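Basket and Round Things: a small tidying collection

Welcome, and thank you for looking in! This collection is about one of the plainest chores there is: a table, a basket, and something round that needs a place to go. Lejla Dimitrov put it together at Ramstead over a few long afternoons in October, and I have been tending the files (and this page) ever since.

What is in it

There are 211 recordings, each one a short go at the table. Views come from close up and from the side, and they are kept together in one folder per recording, so please don't split them if you can help it.

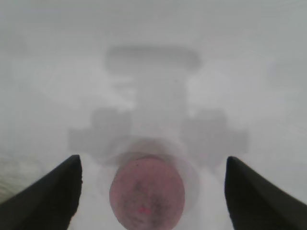
Close view, round reddish object with darker smudges.

Colors deserve a word or two. The close views are pale and hazy, and a good strong red can come out as a dusty rose — lovely on a bedroom wall, less handy if you are sorting by color. We left them exactly as they were. If your work depends on color, go by the label in the notes file, which Lejla wrote with the things themselves in front of her.

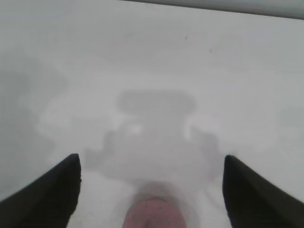
The notes file also gives each recording a name for the table it was done on, either Skunar or Clisow, and a line of free text. Some of those lines are long and some are just "fine," depending on how close it was to supper. I have fixed the spelling in 62 of them and left the grumbling alone.

On baskets, the side views are your best friend. The looped rim and the bands of weaving show up nicely there, and you can see how shallow the bowl is, something that's hard to judge from close up.

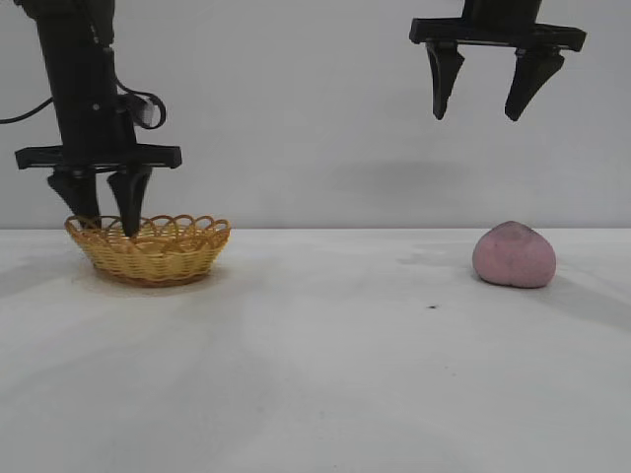

Known gaps

Nine recordings have no free text at all. The full download is about 390 megabytes, and the older Tomaszewski copy is missing the side views, so please use the one on this page.

Questions and corrections are very welcome — write to Lejla and put the recording number in the subject line.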